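Skevport Camp Knife No. 3

Carbon steel blade, riveted Plaswood handle, leather sheath included

If you have ever stood in a wet campsite trying to split kindling with a folding knife, you already know why we keep the Skevport in the shop. It is a proper fixed blade with a bit of weight toward the front, made for people who want one tool on the belt for making feather sticks, cutting cord, slicing onions and knocking small branches off a log. It isn't a machete and we wouldn't sell it to you as one (have a look at the Godcombe brush blades if your trail is really overgrown), but for an ordinary weekend in the woods it does a lovely job.

The blade

The shape comes from a pattern that Zuzanna Czarnecka drew up for us after years of carrying knives that were either too thin to baton or too thick to cut a tomato. She settled on a drop point with a flat grind that runs nearly the full height of the blade, and a spine left square so it will throw a good spark from a ferro rod. The edge comes sharpened to 20 degrees per side. You can take it finer if you mostly carve, and plenty of our customers do, but we'd suggest living with the factory edge for a month or two first.

Carbon steel will darken with use, and we think it looks all the better for it! Wipe it dry, give it a drop of oil before you put it away, and please don't store it in the sheath over the winter. Leather holds damp longer than you would think.

The handle

We went back and forth on this one for a long time. The first knives had a slim handle that felt wonderful in the shop and tired everybody out after an afternoon of chopping, so the current version is fuller in the middle, with a gentle swell at the butt that keeps your little finger from sliding off. Plaswood doesn't shrink or crack the way some natural scales will, and it stays grippy with cold hands or thin gloves.
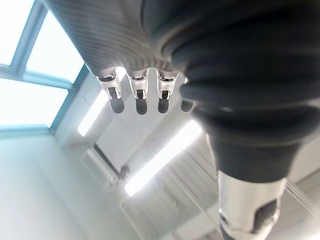
What comes in the box

Skevport Camp Knife No. 3
Maluleke leather sheath with belt loop and snap (right or left hand, please tell us which when you order)
2 spare handle rivets
Small tin of blade oil

Sharpening and care

Every knife can come back to us for sharpening, and the first time is free apart from the postage. Tape the edge with cardboard before you mail it, and put your name and address inside the package as well as on the outside. December is our slowest month for repairs, so send it a little earlier if you want it home for the holidays.

Item number 2117. Sold to adults only. Please check your local rules on carrying a fixed blade before ordering.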